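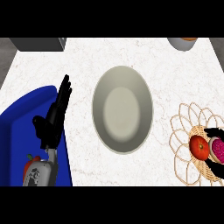

White bowl, blue tray, marble.

Ok quick one before bed. Signed up for the indoor rowing thing at Mostyn. The long one. Ximena talked me into it, I was fine doing my little 5k twice a week and feeling smug.

So where I'm at. Rowed 30 minutes yesterday at a steady pace, rate 22ish, didn't die. Back felt ok. Hands less ok. Got a blister coming on the left ring finger, same spot as last August, so I guess I still grip the handle like it owes me money.

Did my first proper 500m test too. Not posting the split. Ok it was bad. Went out way too hard, legs gone by halfway, hung on. Bülent was on the next machine and kept saying "longer, longer" and I thought he meant keep going but he ment the stroke. Legs, then back, then arms. I rush forward on the slide and then I've got nothing to push with. Know this. Have known this for years.

Plan for now:
Three rows a week, two easy, one with intervals (8 x 500, long rests)
One day of weights, mostly deadlifts and rows, nothing heavy
Stretch hamstrings. Really this time

Total on the club board says 2,056 meters for me on opening night, because I got there late and did one short piece and then stood around talking to Gifty. She's way up the list allready. Shiyu too. Not looking at it again until I've got some real distance in.

Shoes - anyone row in flat ones? I've been using my old running shoes and the heel lifts out of the strap every single stroke. Ayuba rows in socks and swears by it but the footplates there are kind of gross. Might try the Vamutton ones if I can find them in my size.

Oh and drag factor. Had it on 10 for ages thinking that was "hard mode". Bülent put it down to 4 and my split got better. Annoying.

Entry closes 24th April if you want in. Ask at the desk, they've got the forms. Going to tape this finger and go to sleep.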